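March, bench notes, catalog import for the Kadlec release tracker

2 min read

Reran the import with the new date parser. 1308 rows in, 164 rejected. Last run rejected more, but I changed the region column handling in between, so the two totals can't be compared directly.

Most rejects are the same problem as before. The Skusach dump uses one date column per region and leaves a region blank when the game never came out there. Our parser reads left to right and shifts everything over one when it hits a blank. Result: publisher names in the date field, and a racing game with a developer called "Unreleased". Fixed by splitting on the raw tab before trimming. Do not trim first.

Second group, 50 rows: console and PC dates differ and the dump carries both under one title. Kept both, keyed on title + platform. The earliest date goes into the summary table, the rest stay in the detail table. Evwood wants only the earliest. They can filter.

Genre field is still a mess. "Action-adventure", "Action adventure" and "Action, adventure" all appear, sometimes for games in one series. Mapped the first two to the same code. Left the comma form alone for now - some of those rows really do have two genres (party games, mostly) and I can't tell which without opening them.

Card and casino titles: 176 after dedupe. Gernero lists every table variant as a separate product, so hold'em and Omaha from the same disc show up as two games. Merged by product code where there was one. No code, no merge.
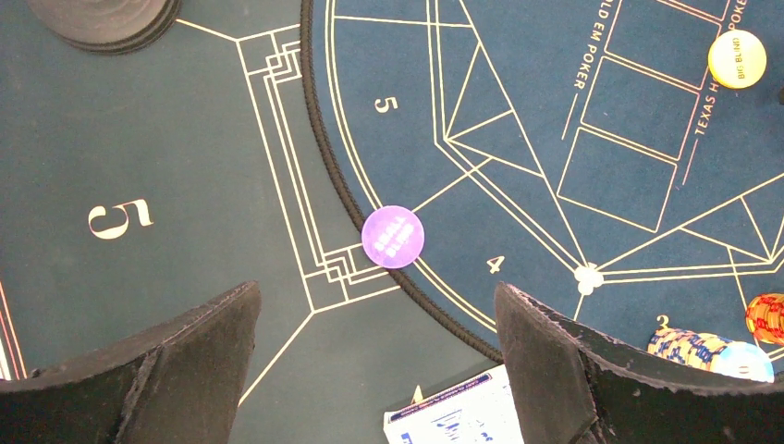 Rows without a code went to the manual queue with the tag NOCODE. Checked the first page of the queue by hand and the titles look right, but the developer and publisher are swapped in a few. Have not found the pattern. Might be the source.

To do:
- rerun with the comma genres flagged
- check the swapped publisher rows against the older dump
- "TBA" and "Unreleased" are stored as different values, pick one
- back up the detail table before the next run, forgot this time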